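Tenon: bench notes and pictures on fitting computer parts

Welcome, and thank you for opening this file before the others. Tenon is a collection of short notes and pictures about the small, fiddly part of putting computers together: cards going up to brackets, brackets going onto boards, clips, covers, and the little bits of molded plastic that hold everything where it should be. The name comes from woodworking, where a tenon is the tongue that goes into the mortise. I did some joinery before I ever opened a computer case, and I still think of the two jobs as cousins.

The collection is kept by Aravind Menon at the Wunia repair bench. If you write to me about it, please mention the entry number, as I am hopeless at finding things from "the one with the gray plastic thing."

What is in the collection

There are 1283 entries in the current release. An entry is a note of a few sentences, most often with one picture, now and then with several, and sometimes with none at all. Of these, 778 have been read through a second time by someone other than the person who wrote them, and they carry the word "checked" in the status column. The rest are perfectly usable, but you should expect a few wobbly part names and the odd spelling of "bezel" that would make a dictionary cry.

Everything is sorted into folders by the kind of work going on:

cards: thin flat cards being offered up, lined up or pulled out
brackets: holders, guides and supports, plastic or metal
covers: blanking plates, lids, shrouds, side panels
cables: routing, tying and untangling (this one is big and a bit of a mess)
bench: trays, mats, lamps and the general state of the table

Some entries could live in two places. A card held against its bracket is a good case, and we argued over it for most of a Tuesday before settling on the cards folder, with "bracket" added in the tags. If you are looking for brackets, do search the tags too, or you will miss a good many of the nicest ones.

How the notes are written

We ask for everyday words. A note should make sense to somebody who has changed a hard drive once and found it rather exciting. So we write "thin flat card" when the kind of card can't be told, and "bracket" for a molded or bent piece that holds something, unless the writer is sure of the maker's own name for it. A guess goes in with a question mark after it, and please leave the question mark alone when you copy a note into your own files! People have tidied them away before, and then the guess becomes a fact and turns up in somebody's parts list a year later.

Each note covers the part, what it is next to, and how the light falls on it if that matters. We leave out whether the part was seated properly in the end unless the writer tried it and wrote the result in the separate outcome column. A card pressed up to a bracket may be just about to go home, or it may be a millimeter off and need another go, and from one moment you really can't tell which.

A word about shiny faces

The bench lighting is bright and comes from overhead, which is lovely for finding dropped screws and much less lovely for polished metal. A card with a metallic face will pick up the lamps and go white in patches, with a pinkish-copper tone beside it, and it is very tempting to write "copper" in the material column. Please don't. We record the color as seen and leave the material blank unless it is known from the part itself. Gray molded plastic is far kinder to the eye, so when a card and its bracket are together I usually start with the bracket and work outward to the card from there. 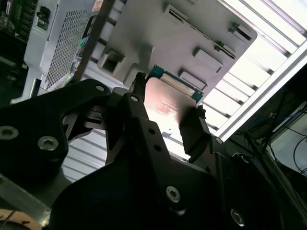

Columns in the index file

The index is a plain table that opens in any spreadsheet program. There are 9 columns, and they have kept the same order since the first release, mostly out of stubbornness on my part.

entry: the number, never reused, even when an entry is withdrawn
folder: one of the five above
part: the main thing the note is about
next_to: what it touches or is being brought to
color: as seen, glare and all
material: only if known
tags: separated by semicolons
status: "checked" or "unchecked"
outcome: filled in only if somebody tried the fit and wrote it down

An empty cell means we don't know. It never means "none." If a part has no tags worth giving, the writer puts a single dash, so you can tell a considered nothing from a forgotten something.

Things to be careful about

The collection leans heavily on the parts that come through one bench. We see a great deal of gray and black plastic and very little of the colorful stuff people put in gaming machines, so please don't use it to work out what is common out in the world. The cables folder was started by three of us with three different ideas of what a "loop" is, and nearly 50 entries in it still need to be reworded. I have been promising to do that since April. Close views are also much more plentiful than wide ones, and size is hard to judge from many of them, so no measurements are given unless a ruler was used.

Please don't treat any of this as assembly instructions, either. Follow the booklet that came with your own parts, and if you have lost the booklet (I always have), look for the maker's copy before you start pushing.

Changes in this release

Harms folder merged into brackets. It held the notes we were given by the Harms workshop when they cleared out their old drawers, and the original numbers are kept in the tags. The Nivero notes on covers have been added as well, after a long wait while we matched their part names to ours. A few duplicates went, and several cards entries had their material cleared where it turned out the writer had gone by color alone (me, in most cases).

Using and sharing

You may copy, share and adapt the notes and pictures for teaching, study or your own bench, as long as you keep the entry numbers with them and say they came from Tenon. Corrections are very welcome, the pickier the better. Send the entry number, the wording you would change and the wording you would like in its place, and I will put it in with the next release.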